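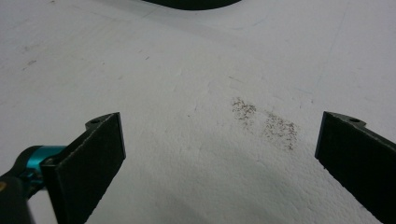

Grandomby library gets its Saturday hours back

23/08/2025

I got to the Grandomby branch library ten minutes before it opened this morning and there was already a line down the ramp. That hasn't happened in a while! The doors have been locked on Saturdays since the county trimmed the schedule two winters ago, and plenty of us had gotten used to squeezing in on a weeknight or driving over to Plekano, where the parking is terrible.

The new hours are 9 to 2, every Saturday, through the end of next June at least. After that it depends on the county budget (doesn't it always).

Branch manager Gisela Eichhorn told me the push came from a petition that sat on the front desk for most of July. It ended up with 1,016 signatures. She had ordered enough forms for half that and had to run off more on the staff copier, which jammed, so a few of the later pages are on pale green paper left over from the summer reading program.

"People kept asking me if it was the same petition or a different one," she said. "Same one. We just ran out of white."

The county board voted for the extra hours on a Tuesday night with hardly any discussion. I was there for the whole meeting and spent most of it listening to a very long item on culverts, so I nearly missed the vote when it came.

Staffing was the sticking point last time. The branch now has one more part-time position, 14 hours a week, and it went to Tonantzin Montes, who some of you will know from the front office at Asamoah Elementary. She was at the checkout desk this morning and barely looked up for the first hour. When I finally got to her she said she'd handed out 8 new library cards before ten o'clock, two of them to grown men who swore they'd had one as kids.

The kids' story time moves to Saturdays too, at 10:30 in the back room. I stuck my head in and it was packed and loud – a book about a goat was going over very well. The Wednesday session is gone for now, which a couple of parents I talked to weren't thrilled about. One mom works weekends and said the old time was the only one she could make. Eichhorn says she's heard that from several families and may try an early evening session in the fall, but she didn't want to promise it.

A few practical things. The Ukard Street lot is open for library parking on Saturdays, no permit needed, but the meters out front still run until noon. The computers need a card or a guest pass from the desk. Holds can be picked up on Saturdays starting next week.

I came home with three mysteries and a cookbook.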